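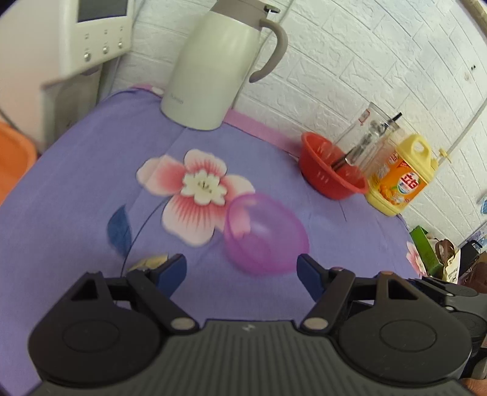

Leilani Dvorak
I will write a small thread about my table, because three people asked me about the cloth after my last post and my answers became too long for the comments.

Leilani Dvorak
The table came with the apartment when I moved to Bratalton. It is a strong table and I have no complaint about the legs. But the top had a big pale mark from something hot, and also some sticky places which I could not remove with soap, with oil, or with the paste my mother recommended by phone.

Leilani Dvorak
For the first winter I put a plain white cloth on it. Please do not do this if you drink tea. I washed that cloth so often that I began to drink my tea standing at the sink.

Leilani Dvorak
So now it is the lavender one with the big flowers. I bought it in October at the shop Azevedo, the one behind the bus station with the rolls of fabric standing outside. It cost 11 for the piece, already sewn. I was ready to pay more and I tried to keep a calm face.

Leilani Dvorak
I was afraid the flowers were too large. In the shop they looked very loud, and I walked to the door and back again before I decided. At home they are fine. The wall behind is white with the brick pattern and it has no color of its own, so the table can have as much as it wants.

Leilani Dvorak
A thing I learned about printed cloth: small dark crumbs disappear in a busy pattern. This is pleasant for the eye and bad for the kitchen. I have to wipe with the hand flat and feel for them, like reading.

Leilani Dvorak
My neighbor Kofi Yakubu came for coffee and told me that the flowers are hibiscus. His aunt says they are not. I have looked at the petals, pale pink with the darker lines coming out of the middle, and I have no opinion. If somebody here knows plants, please write.

Leilani Dvorak
The pink plastic bowl. Some of you liked it very much! It is nothing special, it is light and you can see a little of the cloth pattern through it. I use it for candy when there are guests and for peelings when there are no guests. It gets a proper wash in between – my sister asked, so I write it here.

Leilani Dvorak
About candy I have one rule now. The wrapper goes in the bin at the moment of eating. If I permit one shiny paper to stay on the cloth, by evening it has a family.

Leilani Dvorak
The cloth is 48 inches wide and it does not cover the whole depth if I want it to hang nicely in front. I tried to turn it the other way and then the sides were too short. For some days I moved it a little every morning and was not satisfied. Finally I let the back be short. At the back stand the things anyway.

Leilani Dvorak
Which things stand at the back is a discussion in my home. My husband would like to put everything in the cupboard. I say that if a thing is used each day, the cupboard is only extra walking. We agreed that the line of things can stay, but it must stay a line, and it cannot come forward to where we eat.

Leilani Dvorak
It comes forward. Every evening I push it back to the wall. It takes 2 minutes and I do it when the water is heating, so I do not feel I am cleaning.

Leilani Dvorak
My order for clearing, if it helps someone:
first what is food
then what is trash
then papers, keys, all that has a home in another room
then wipe
then push the line back
If I begin with the papers I start to read them and the food stays until night.

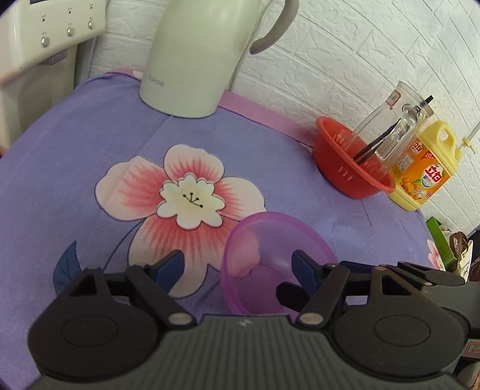
Does the kettle leave a ring on the cloth when you put it down?

It can, if there is water under the base after filling. I dry the bottom with the dish towel before I set it on the table, and I keep a folded towel near for the days when I forget.

Leilani Dvorak
Since we speak of the kettle: mine is the gray-green one, it says SUPOR at the bottom of the body, and many of you wanted to know the color name. I do not know the color name. The box went to recycling long ago. I would call it the color of a sage leaf on a cloudy day.

Leilani Dvorak
I like that it is quiet beside all this purple. I had before a bright orange pot, and together with the flowers it was like two people who talk at the same time. The orange pot lives now with Kofi and I am told it is happy.

Leilani Dvorak
Washing the cloth, because this was the most frequent question. Cool water, inside out, by itself the first time. Mine gave a little blue to the water in the first wash and nothing later. I hang it over the shower rail and pull the edges straight by hand. I have ironed it one time, for my birthday.

Leilani Dvorak
For oil: dish soap, directly on the spot, wait while you do something else, then rinse from the back side. For beet juice: I have not found the solution. There is a place near my chair where I put a plate always. You may guess.

Leilani Dvorak
Somebody recommended a clear plastic cover on the top, the brand was Rurura I think. My grandmother had such a cover and in summer my arms stuck to it through the whole lunch. I thank you for the advice, but I prefer washing.

Leilani Dvorak
The edge of the cloth I want to mention too, the pink border with the dark wavy line. I did not see it in the shop at all because it was folded inside. It was only when I opened it at home. It makes the far side look finished even when it is not hanging down properly. I am a little proud as if I had sewn it.

Leilani Dvorak
The small market in Bolalum also has printed cloths, a reader wrote to me. She paid 73 for a round one with lemons. This is a lot, but she sent a photo and I understand her.

Leilani Dvorak
Correction to my earlier post: Kofi tells me it is his wife's aunt, and she is quite sure it is not hibiscus. She thinks the person who painted the pattern mixed several flowers together. The leaves are dark blue, so I believe this aunt.

Leilani Dvorak
What I still want to solve is the small stuff. Clips, a pen, the lid from something. I put a dish for it and then the dish was full and there was small stuff next to the dish. If you have a system that works in a real kitchen with real people, I will read it with attention.

Leilani Dvorak
I must stop, the soup is making a noise. Tomorrow I can write about the drawer, if anyone has the patience for a drawer.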